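**제목:** 투명 포장재에서 그리퍼 폭 추정값이 튀는 현상
**모듈:** Vatenon 인식 노드 / 그리퍼 폭 추정
**상태:** 수정 반영, 추가 확인 중
**등록일:** 2024년 2월 1일

### 증상

양손 그리퍼로 상자 물품을 다루는 에피소드를 재생하면 왼쪽 스트림의 폭 추정값이 중간에 갑자기 0 근처로 떨어졌다가 돌아온다. 같은 구간에서 오른쪽 스트림은 정상이다. 1월 데이터 316개 에피소드를 Drekham 검증 스크립트로 돌렸더니 약 4%에서 같은 경고가 나왔다.

```
[WARN] width_est: jump > limit (stream=left)
[WARN] width_est: fallback=last_valid
[ERROR] sync: left/right width state mismatch
```

경고만 나는 에피소드는 학습 변환까지 넘어간다. 마지막 ERROR가 붙은 에피소드는 변환 단계에서 통째로 제외된다.

### 재현 방법

1. Wamon 변환기를 기본 설정으로 실행한다.
2. `--debug-width` 옵션을 켜고 왼쪽 스트림만 출력한다.
3. 손끝 사이에 투명 비닐이 들어오는 구간으로 이동한다.

불투명한 물건만 나오는 에피소드에서는 재현되지 않았다. 노출을 고정해도 결과는 같았다.

### 확인한 내용

처음에는 타임스탬프 문제로 봤다. 양쪽 스트림의 시간차를 뽑아 보니 전 구간에서 한 프레임 이내였고, 버퍼 크기를 바꿔도 경고 위치가 그대로였다. 동기화 쪽은 원인에서 제외한다.

폭 추정은 파란 손끝 패드 두 개를 색상으로 분할하고 안쪽 모서리 사이 거리를 재는 방식이다. 문제 구간의 마스크를 열어 보니 두 패드가 하나의 영역으로 합쳐져 있었다. 비닐에 비친 파란색이 임계값을 넘으면서 패드 사이가 이어진 것이다. 영역이 하나면 현재 코드는 그리퍼가 닫힌 것으로 처리한다.

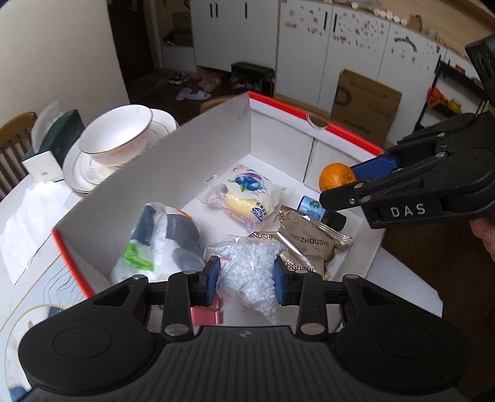
*왼쪽 스트림 확인용 프레임. 흰 알갱이가 든 투명 봉지가 파란 패드 사이에 있고, 오른쪽 그리퍼는 주황색 과일을 잡고 있음.*

패드 사이에 투명한 물체가 있는 이런 프레임을 회귀 테스트 입력에 추가했다. 상자 안에도 파란색 인쇄가 있는 포장이 있어서 탐색 영역을 넓게 잡으면 그쪽이 후보로 올라올 수 있다. 임계값만 올리는 방법도 시험했으나 어두운 구간에서 패드 자체를 놓쳐서 쓰지 않기로 했다.

### 수정

- 탐색 영역을 링크 핀 위치 기준으로 좌우 따로 지정
- 영역이 하나로 합쳐지면 닫힘으로 처리하지 않고 `unknown` 반환
- `unknown`이 3프레임 이하로 이어지면 앞뒤 값으로 보간, 그보다 길면 구간 표시만 남김
- 양손 상태 비교에서 `unknown`은 제외

```yaml
width_est:
 roi_mode: per_finger
 merged_blob: unknown
 interp_max_frames: 3
```

### 결과

경고가 났던 에피소드를 다시 변환했고 ERROR는 더 나오지 않았다. 별도로 고른 정상 에피소드 100개에서는 수정 전후 폭 값 차이가 허용 오차 안이었다.

### 남은 작업

- Arrieta 뷰어가 `unknown` 구간을 0으로 그린다. 그래프에서 빈칸으로 나오게 수정 필요.
- 보간이 들어간 프레임에 플래그를 붙일지 학습 쪽과 협의. 정해질 때까지 플래그 없이 내보낸다.
- 금박 포장의 반사는 아직 따로 시험하지 않았다. 같은 경고가 나오면 새 티켓을 만들지 말고 여기에 로그를 붙일 것.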